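Equipment > Visits > Small automation

11 comments | 42 shares

Visit to the Irkmont demo kitchen

I went to Irkmont on 2 May 2019 with a short list and a spending limit. We run a small kitchen prep business and want one automated station for stacking and moving bowls by December. The visit took most of a morning.

Irkmont sells for several makers and had two on show. The Rimetti arm is the cheaper one to buy, but the stand, the guard and the first set of finger pads are all priced separately. The Goossens unit comes with the stand. Both need a power line run to the spot, and neither price includes that work – I asked twice.

The sales staff put most of their time into the hand-held grippers, and I think that was the useful part of the day. A person holds the tool and does the job with it, and the recordings are used to train the arm later. You can start that work before the arm is delivered. A pair rents for 296 a month, or sells for 1777. Spare pads are 129 a set. If we need them for more than six months, buying is the better deal.

Search visits Go

The session was held at a kitchen island with ordinary household things on it. The task was bowls, and the operator worked with one gripper in each hand. I was told to plan on more than 2000 recorded tries for a single task, so wages belong in the budget next to the hardware. I had left them out of mine.
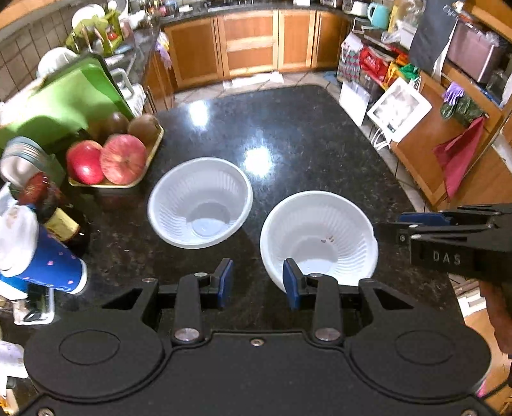 Vekevholm wrote in the comments that the wage line was the one they got wrong too. They had set money aside for the tools and none for the people using them, and ended up pushing the arm order into the next budget year. Their advice was to rent one pair first and time a full shift before signing anything.

I have asked Irkmont for a written quote with the rental and the purchase on separate lines, and for the pad price if we order several sets together. I also asked who pays for shipping on repairs. The quote for the power work has to come from our own electrician, and I will add it to the sheet when I have it.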